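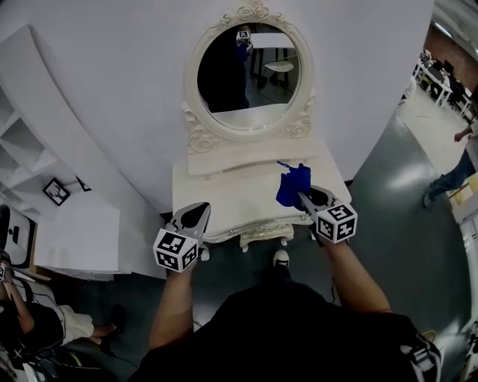
Figure 3. Vanity station during the open-day session at the Warnstead site. An operator works at the tabletop with a pair of hand-held grippers; the right gripper holds a blue cloth.

4.2 Public demonstration at Warnstead

The second part of the study took place during an open day at the Warnstead site in February. The purpose was to learn whether people with no background in robotics could understand how household tasks are recorded for robot learning, and whether their presence changed the way operators worked. Visitors entered in groups between 10 a.m. and 4 p.m. and moved through the stations in any order. In total, 200 visitors attended, of whom 60 agreed to complete a short questionnaire on leaving.

Each station was built around one piece of furniture and one family of tasks. At the vanity station (Figure 3), operators handled cloths on a white tabletop in front of an oval mirror. Both grippers carry cubes with printed markers, which the Sekero tracking software uses to estimate the position of each hand. The mirror was kept in place on purpose. Earlier trials at the Prileck laboratory had used plain tables only, and the project team wished to include surfaces that produce a second, reflected view of the markers. Recordings in which a reflected marker was taken for a real one were flagged and reviewed by hand.

Operators were asked to work at their normal pace and to answer questions only between recordings. This rule was followed at most stations. At the vanity station it proved harder to keep, as visitors tended to ask about the markers while a task was under way. Recordings interrupted in this manner were retained but labeled separately, so that they could be left out of the training set described in Section 5.

Visitors who wished to try the grippers could do so at a practice table under the guidance of Nazari staff. These attempts were not recorded. The most common remark concerned the loss of touch: participants reported that they could see the cloth between the jaws but could not judge how firmly they were holding it. Several asked whether a robot would face the same difficulty -- a question that the demonstration materials had not addressed and that was added to the printed guide afterward.

The open-day recordings were merged with the 2,000 recordings collected at Warnstead under closed conditions. No changes were made to the task instructions between the two settings. Differences in task duration and in the rate of repeated grasps are reported in Section 4.3, with the vanity station treated as a separate case.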